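Night guard from the dentist vs. boil-and-bite, is it worth the money?

Trirnus Community Boards > Sleep & Teeth > Grinding

hornden_hal
Posted 24th July

So my dentist says I'm a grinder. I wake up with a sore jaw maybe half the week and my wife says it sounds like somebody walking on gravel. He wants to make me a custom guard and by the time you add the impressions and the fitting it's a lot more than I wanted to spend on a piece of plastic.

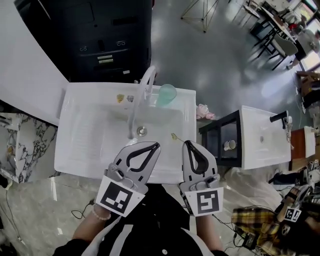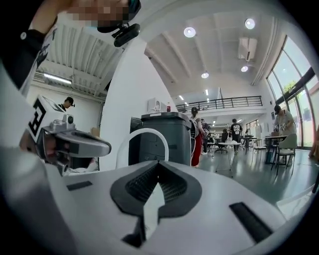
I already tried the kind you drop in hot water and bite down on. First one I bit too hard and went right through the back. Second one fit okay but I kept finding it under the pillow, and I gagged on it the first few nights. Insurance is being vague about what they'll cover. Has anyone gone from the cheap kind to the custom kind and felt a real difference? I don't want to hear "ask your dentist," I asked him, he's the one selling it.

mollytooth
Custom, one hundred percent. I fought it for years and I wish I'd caved sooner. Mine is thin enough that I forget it's in. The store ones always felt like sleeping with a hockey puck in my mouth (my husband's words, but he wasn't wrong!). And they fit you while you're sitting there, so if something rubs they can grind it down.

Skendbridge_Ray
I'm going to disagree with Molly. I've worn boil-and-bite guards for 7 years and my teeth are fine, my dentist checks for wear every visit. The trick is trimming the back with scissors BEFORE you mold it. Everybody leaves it full length and then wonders why they gag. Follow the times on the package too, they're not all the same.

mollytooth
Ray, fine for you, but some of us have crowns. I cracked one wearing a soft guard because I was chewing on it all night like gum. My dentist's opinion was that the soft stuff made me clench more.

Skendbridge_Ray
Sure, and mine says the opposite. Which tells you how settled this is.

apinya_p
Hi all – Apinya Prasertsri here, I used to work the front desk at a dental office so take this for what it is. Hal, ask them for the billing code in writing and then call your insurance with that code in hand. If you call and say "night guard" you'll get a shrug. If you read them the code they have to look it up. Also ask whether adjustments are included, because some places charge for each one and that adds up quick.

hornden_hal
Okay that is useful, thank you. I've just been saying "night guard" like a dope.

Ray, I'll try the scissors. I have one left in the package so I've got nothing to lose.

jawbreaker4
Have you looked at what's making you grind? I cut out coffee after lunch and mine eased up a lot. Still wear the guard, but I'm not chewing through it anymore. A friend of mine got sent for a sleep study over the same thing and it was apnea the whole time. Do you snore?

hornden_hal
My wife is reading over my shoulder and laughing, so I guess that's a yes.

mollytooth
Then bring that up with your regular doctor before you spend a dime on either one! Seriously. A guard protects the teeth but it won't help you breathe.

Skendbridge_Ray
For once I agree with Molly. Mark your calendars.

apinya_p
Same. And Hal, if your plan year has a cap, check how much is left before you schedule. I saw a lot of folks put things off until September and then find out they'd used it up on a crown in the spring.

hornden_hal
Will do. Calling the doctor first, then insurance with the code. Trimming the spare one tonight in the meantime. How much did you take off the back, Ray?

Skendbridge_Ray
Just enough to clear the last molar. Go a little at a time, you can't put it back on.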